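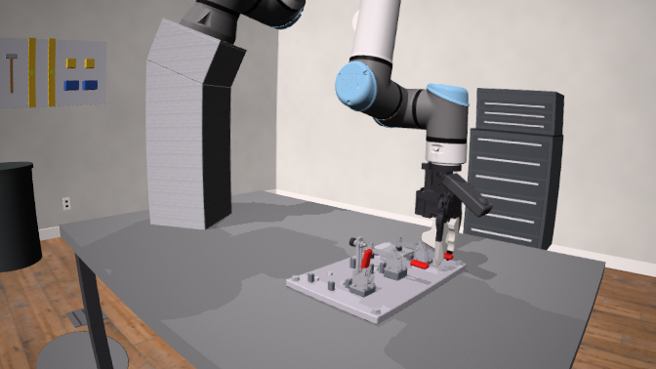 magpie_lane replied:
I'd keep the funny stories in, for what it's worth. When we farewelled our old minister at Skastwood the whole church was roaring by the second reading, and I've never felt closer to the people in those pews. You can be reverent and still mention the time he locked himself in the vestry! I'd only trim it a bit, as 2000 words is a long stretch for anyone to sit through, especially the older folk on those hard seats.

tealeaf74
Thank you, that's such a kind reply. I did read it aloud in the kitchen last night and had to stop for a cry halfway through, so I have no real idea how long it runs. The trouble is she was part of our parish for so many years and everyone keeps ringing me with one more story I simply must put in (the Plomeo mission trip alone could fill a book).

old_verger
I'm going to be the grump, sorry. A tribute in a service isn't the same as a speech at a party. I've sat through a good many where the speaker got the laughs and I went home knowing very little about what the person believed, or why they got up at 5 in the morning to open the soup kitchen. Save the vestry stories for the cuppa afterwards, I say.

magpie_lane
With respect, verger, I think the laughter was what she believed, from everything tealeaf has told us. Some people's faith comes out as a joke and a casserole.

old_verger
Fair enough, and I do like a casserole. But I'd still want one quiet minute in there somewhere.

fernhill2
Could you do both? At my aunt's thanksgiving we had one main reflection, 12 minutes, and then a book at the back of the hall where people wrote down their own memories. The family still gets it out every October. It took the pressure off my cousin too – she didn't have to please everybody.

tealeaf74
Oh, I love the book idea. I'll ask the Setus hall ladies whether we can have the little table near the urn. And verger, I've moved the soup kitchen up to the start and cut two of the Plomeo stories, though the one with the goat is staying!

old_verger
The goat may stay. Go gently on the day, and take a hanky up with you.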